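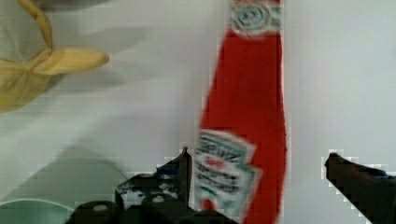 Mohmand asked us in March if the fingers can be changed without taking the wrist camera off, and yes, on the Trodach gripper this is possible. The camera has its own holder and does not share any screw with the fingers. Many customers send the same question, so we have now put the full changing instructions on this page.

Trodach two-finger gripper, wrist camera version
Order number 586
Supplied by Nillum, Dritosham workshop

What you receive
The gripper body, one pair of dark fingers, the camera holder, one cable of 2 metres, a hex key and a small tube of grease. The camera itself is ordered separately. The gripper opens to 115 mm, measured between the inside faces of the fingers. This is enough for bottles, bowls, fruit and most things which stand on a kitchen table or a packing table.

Before you start
Move the arm to a comfortable height, with the fingers pointing down and nothing between them. Open the gripper fully. Switch off the power at the controller and wait until the lamp on the gripper body is dark. Do not push the fingers by hand while the power is on - the motor will push back, and it is stronger than it looks.

Changing the fingers
1. Loosen the screws of the left finger by one turn each, then take them out. Keep them apart from the screws of the right finger.
2. Pull the finger straight down. If it sits tight, move it a little from side to side. Please do not use a screwdriver as a lever, the seat is soft metal and it will keep the mark.
3. Clean the seat with a dry cloth. Old grease with dust in it is the usual cause of a finger that stands crooked.
4. Put in the new finger and tighten the screws by hand, first one, then the other, then the first again.
5. Do the same on the right side.
6. Switch on the power and close the gripper slowly. The tips must meet along their full height. If you see light between them at one end, open the screws again and repeat step 4.

After the change
Run the zero routine from the service menu. It takes 44 seconds and the gripper opens and closes several times, so keep your hands away. When it is finished, take one picture with the wrist camera. Both fingertips should be seen at the bottom, one from each side. If only one can be seen, the camera holder was turned during the work. Loosen its clamp, turn it back to the line on the body, and take a new picture.

If your picture is soft when the arm moves, first check that the clamp is tight, and then use a shorter exposure or more light. A white table helps with the light, but very glossy ones give reflections.

Regular care
Wipe the fingers at the end of each working day. Once a week look at all visible screws, we do this in our workshop on Saturday when the cell is stopped. Grease the slides once a month with a very thin layer. More grease is not better here, it only collects dust.

Spare parts
Fingers are sold only in pairs. Screws, clamp and cable can be ordered one by one. For older grippers please write the serial number in your order - the first series has a different seat and the new fingers do not fit on it.

Repairs are done in Dritosham. Please send the gripper without the camera and with the fingers mounted.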